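Budgeting for a second arm and a proper hand – what did you forget?
Posted in Equipment & Purchasing, 11th October

Junhao Lei

Hi all, long-time reader and very occasional poster. I look after a small teaching and prototyping workshop called Turside, and we are putting together next year's equipment request. At the moment we have one arm with a plain two-finger gripper, and it has served us very well, but more and more of what people bring us needs two arms – one to hold and one to do the fiddly bit. We'd like to add a second arm, and I'm torn between another simple gripper for it and a hand with actual fingers.

The quote I have from our supplier, Ludinum, is for the arm, its controller and a year of support. The hand is a separate line and it made my eyes water a little. I've never written a request this size, and I'm worried about the things that don't show up on a quote: stands, cables, spare parts, the table itself. We have room for one large table and not much more.

So, for those of you who already run a pair like this: what did you end up buying later that you wish you'd put in the first request? And is the hand worth it if most of our work is holding and passing fairly simple shapes? Any thoughts very welcome, and thank you in advance (I know these threads come up a lot, but the ones I found were mostly about factory lines).

Zhuoran Du

Hello Junhao, and welcome to the fun part! We went through exactly this two years ago at Timomgate, so let me tell you how it went for us, and you can take from it whatever is useful.

We bought mixed: a tapered gripper on the left arm and a fingered hand on the right. I argued for two hands at the time and lost, and I'm glad now that I did. The gripper is cheap to fix and easy to explain to new people, and it gets used every single day. The hand gets used perhaps half as much, but when you need it you really do need it, mostly for round things and long things that a gripper only pinches at one spot.

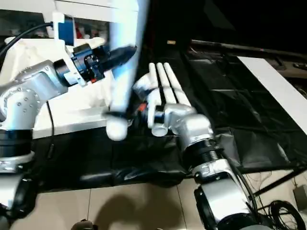 Left arm with the gripper, right arm with the hand, and the long white cylinder between them.

Now for the money. The arms were the easy part, as they come with a price and that's the price. What I had not planned for was everything underneath and behind them. We spent 1807 dollars on the small stuff in the first year, and that was with a fair amount of borrowing from other rooms. The biggest single piece was 390 for longer cables and proper routing for them. Please measure your cable runs with the arm stretched out as far as it will go, plus the drop down to the floor and across to wherever the boxes live. I measured with the arm folded and had to order twice, which I still get teased for.

Then there were finger parts. Ask Ludinum for a price list on single fingers and not only on the complete hand – some sellers will only swap the whole unit, and that changes your yearly figure completely. We set aside 344 a year for this and have come close to it both times.

A plain dark cloth for the table is the cheapest thing on my list and I'd buy two, so that one can be in the wash. Ours cost 19 dollars from a fabric shop. Get it bigger than you think, with enough to hang over the front.

As for whether your work justifies the hand, I'd make a list of the last few months of jobs (we went back to the start of September, which was plenty) and mark the ones where you gave up or used tape. If it's only one or two, get the second gripper now and check that the wrist mount will take a hand later. If it's a good part of the list, put the hand in this request, as a second request in the same year is a much harder conversation, at least where I work.

Happy to send you our spreadsheet if you message me. It's messy but the categories are all there.

Turside_bench2

I work with Junhao so this is partly a nudge: we also need to ask about floor space for the controllers, the current one is already in the way of the door. Otherwise agree with the cable comment.

Junhao Lei

Zhuoran, thank you so much, that is far more than I hoped for! I hadn't thought about single fingers at all and will write to Ludinum about it this afternoon. I've sent you a message about the spreadsheet.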